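Part-time towel folders and packers wanted – Kemby, Munro site

Kemby sells kitchen towels and small household textiles to gift shops and to private customers. Our towels are printed at Imgate and come to us in big bags, unfolded. In our workroom in Munro they are checked, folded, rolled or laid flat, and packed for sending. For the busy season starting in August we are looking for 6 persons who like quiet and exact work with the hands.

What you will do

You take the towels out of the basket one by one and look at both sides. If there is a hole, a loose thread or a mistake in the print, you put the towel apart and write the fault on the list. Good towels are folded according to the card for that model. For some models the printed name must be on top after folding, for others the drawing. Some shops order them rolled, and then they go in a tray with the others of the same order.

We do not expect you to know this before. In the first two weeks you work next to an experienced colleague, and you will get time to learn the folds slowly. Later, a full shift means up to 700 pieces for the whole team together. Last August our best day was 676, so you see that we don't ask for impossible speed. 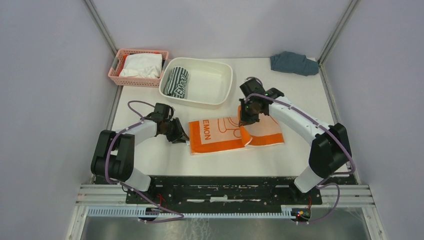
Folding an orange and white towel, with the basket and the tray at the back of the table.

The models change often. Bright colors, stripes, big letters, fruit, cartoon drawings – you will see many of them, and the folding card is different for most. Please read the card also when you think that you remember it. Most of our returned packages come from towels which were folded well but with the wrong side out.

What we are looking for

You have patience and a good eye for straight edges.
You can read simple instructions in English.
You can stand or sit at a table for some hours, as you prefer. The chairs are adjustable.
You have clean hands and short or covered nails, so that the fabric does not catch.
Experience in a laundry, a hotel or a shop is welcome but not required.

What we offer

A contract for 12 weeks, with the possibility to stay longer if the orders continue. Shifts are in the morning or in the afternoon, four hours each, and you can tell us which one you prefer. The first two weeks are paid the same as all the others. There is a small kitchen with coffee and tea, and a bus stop in front of the building. Everyone on the team may also buy towels with small print faults at a very low price.

How to apply

Please send us a short letter with your telephone number and the shift you would like. A full resume is not needed – some lines about your last work are enough. Write "Mudinen" in the subject line, as this is the name of the towel collection you would begin with. You can also bring the letter to the front desk in Munro between 9 a.m. and noon.

We invite all suitable applicants for a trial hour, in which you fold different models and can ask your questions. The trial hour is paid. If you need a special chair or another table height, please mention it in your letter and we will prepare it before you come.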